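May 3, 2024
By the author of Slow Kitchen Notes

For two years I have followed the question of whether a machine can do my small jobs at home. I do not mean the round vacuum cleaner, which I own and like. I mean picking up the things that stay on the table in the evening, and putting each one in the place where it should be. My kitchen drawer contains batteries, keys, pens, screws and one foreign coin, and every August, when I have holidays, I sort it. By the autumn it is again as it was.

So I read a lot about robot arms. I am not an engineer. I work with invoices at Prutholm, where we sell parts for heating systems, and in our warehouse there is a lot of sorting by hand. Small fittings come back from customers mixed in one bag, and somebody must put them again in the correct bins. Last year we got an offer from Gruvier for a machine that would do a part of this. The offer was 3523 euros per month, with service, and the machine would handle 172 of our 1117 small articles. My boss read this sentence several times. The other articles were too flat, too shiny or too similar to each other. We did not buy it, and the bags are still sorted by hand.

I was a little disappointed, but I also became curious. Why these articles and not the others? The salesman could not explain it to me very well. He said that his machine had "learned" some shapes and not yet the rest. When I asked how long it would need for the rest, he answered that it depends on the data.

After that I started to look at how the learning is done. Much of it happens in simulation, so in a drawn room inside a computer, where nothing can be broken and the robot can try again as many times as you have patience. I like these rooms. They are very clean and nobody lives in them. The task is often so simple that a child of two could do it: here are some small objects on a table, here is a bin, please bring the objects into the bin. 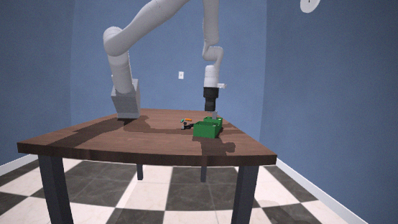
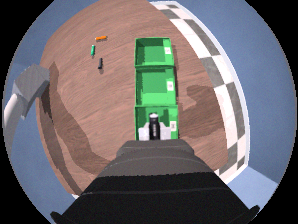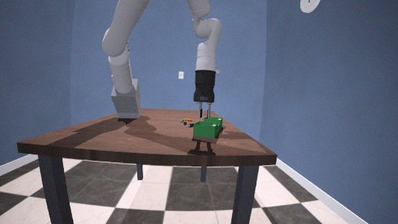

Would I buy such an arm for my kitchen today, if the price were the same as a good dishwasher?

I would not, because I would have to prepare everything for it first: clear the table, put the bin always in the same spot, and stay near in case something falls. With this preparation the job is already nearly finished, and I could do the rest myself in one minute.

I do not want to sound negative. When I compare with what I read when I began, the progress is large. At that time the films I found on the internet were often played at up to ten times the normal speed, and the text which said so was very small. Now I see more films at real speed. The arms also hesitate less before they close the fingers. For me this hesitation was always the most interesting part, as it looks the same as when my grandmother was searching for the end of the sticky tape.

What is still difficult, as I understand it, is the long tail of ordinary things. A small cylinder is a friendly object. It has two ends, it is stiff, and it does not change when you press it. A wet sponge is not friendly. A plastic bag is terrible. A fork that lies under another fork is a problem I have myself in the morning. At home almost nothing is standing alone with free space on all sides, and the light changes, and a cat may come.

In a warehouse it is easier, and I believe the machines will arrive there much earlier than in the kitchens. We could order trays that are all of one height. We could ask the customers to return brass parts and plastic parts in different bags (they will not do it, but we could ask). Our competitor Jivport has, I have heard, rebuilt one whole room in this way. I would like to visit it, but I suppose they would not be happy to see me.

There is also the question of who puts right the mistakes. If I put a screw in the wrong bin, I usually notice it, maybe one hour later, while drinking coffee. I remember the feeling of the wrong screw in my hand. I do not know if a machine can have something similar. The project Mathias, which I follow by their newsletter, writes that they now check after each placement if the object is really in the bin, and if not, the arm goes back and tries again. I find this more useful than speed. A slow helper who checks is fine for me, he can work in the night.

I have written again to Gruvier and asked if the number of articles has changed. They want to send me a new list. In the meantime I have bought a divided tray for the kitchen drawer, the batteries are on the left side, and the coin I have moved to my coat.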